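**May 17, 2022**

Hi all, and welcome to the eleven of you who signed up at the swap meet. You're getting the long version this time, so grab a coffee.

I promised last month I'd write up the cooling saga on the hatchback, and I kept putting it off because I was embarrassed. I run a 603-pound-lighter-than-stock Flullik (yes, I weighed it, yes, I removed the back seats and the sound deadening, no, my spouse does not enjoy riding in it) and it has been trying to cook itself since April. First track day of the season at Gilmartin, three laps in, and the temperature needle starts climbing like it has somewhere to be. I backed off, ran a slow lap with the heater blasting, and rolled into the paddock with my shirt stuck to me.

So of course I did what I always do, which is buy parts. I ordered a bigger radiator from Rivus and spent a whole Saturday fitting it. The brackets didn't line up. I had to slot two holes with a round file, and I dropped a 12 mm socket down behind the subframe where it still lives today. If you hear a rattle when I pull up, say hello to my socket!

Second track day, same thing. Maybe half a lap better. I was so mad I ate my lunch in the car with the door shut.

Khôi Lưu was parked two spots down from me that day (white coupe, very clean wheels) and he wandered over and asked if I'd looked at the gaps around the radiator. I had not looked at the gaps around the radiator. He crouched down with a flashlight and showed me that I could fit my whole hand between the side of the core and the body. All that air I thought I was pushing through my shiny new radiator was just strolling past it and out the wheel wells. Air takes the easy way every time, and I'd left it a big open door on both sides.

He also asked when I'd last replaced the radiator cap. Folks, I have owned this car for six years and I have never replaced the radiator cap. The rubber on it was cracked all the way round. A tired cap won't hold pressure, and coolant without pressure boils sooner, so I had a second problem stacked on top of the first one and had been blaming the radiator for both.

The fix was cheap and kind of fun. I cut side panels out of thin aluminum sheet, made cardboard templates first (do this, please, my first panel was done by eye and it went straight in the scrap bin), and sealed the edges with foam weatherstrip from the hardware store. Then I did a strip across the top so air couldn't sneak over. New cap, fresh coolant, and I bled the system properly with the nose of the car up on ramps. That last part took longer than the panels. I kept getting one more burp out of it and then one more after that.

Two weeks ago I took it out to Umholm, which has that long uphill section that used to be murder on temperatures. It was 86 degrees in the shade and I ran a full session flat out. The needle came up to where it should be and just sat there. I kept staring at it when I should have been looking at the braking zone, and I missed the apex at the hairpin twice, which I'm told was very entertaining from the fence.

A few things I'd pass along if your car runs hot. Check the cap before you spend a dime. Look at the gaps with a flashlight, from underneath as well as on top. Make sure the fan is pulling air the right way after you've had the wiring apart (I have a friend who got this wrong and I've agreed not to name her). And give yourself a cool-down lap even if everybody else is diving for the pits.

I still want to swap the gauge for one with real numbers on it. The factory needle doesn't tell you much until you're already in trouble. I've also been shifting at 3000 on the drive home to keep everything calm and my fuel mileage has gotten weirdly good, so there's that.

Next month is tires, and I have opinions. If you have a set of 15-inch wheels you'd part with, hit reply, I'm looking for a spare set for rain days and I can pick up anywhere within a couple hours' drive.
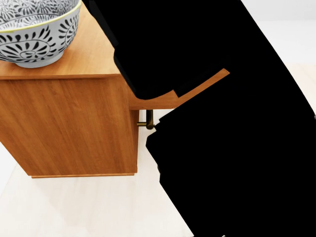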